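Nous utilisons des cookies pour mesurer l'audience. Accepter | Refuser

Dernière mise à jour : octobre

Le provisoire dans les normes d'atelier

Par Jamila Siriwardena

Une fixation provisoire n'a pas de date de fin. Le registre d'Ultby en compte 202 - toutes admises, aucune révisée.
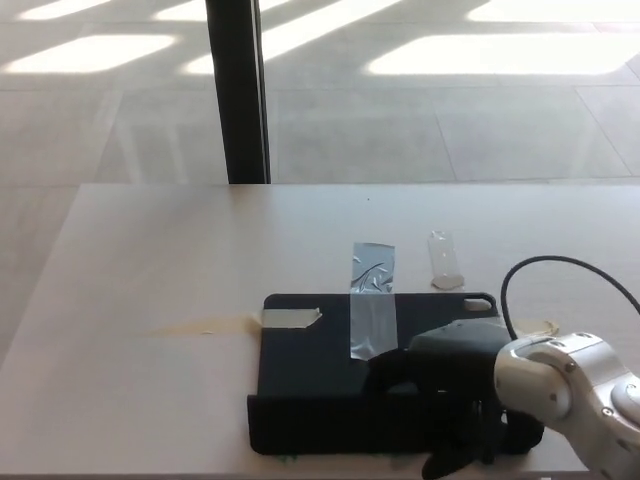
Ce qu'il faudrait écrire

Chaque dérogation devrait porter une échéance et un responsable. Hadi Awad juge la mesure trop lourde.
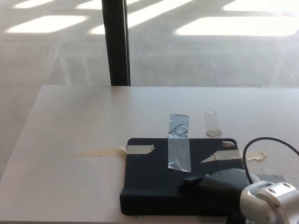
Son objection vaut pour les petits sites - pas pour Wesel, où trois agents tiennent déjà ce registre.

À lire aussi
- Derkach : la maintenance différée
- Asell révise ses tolérances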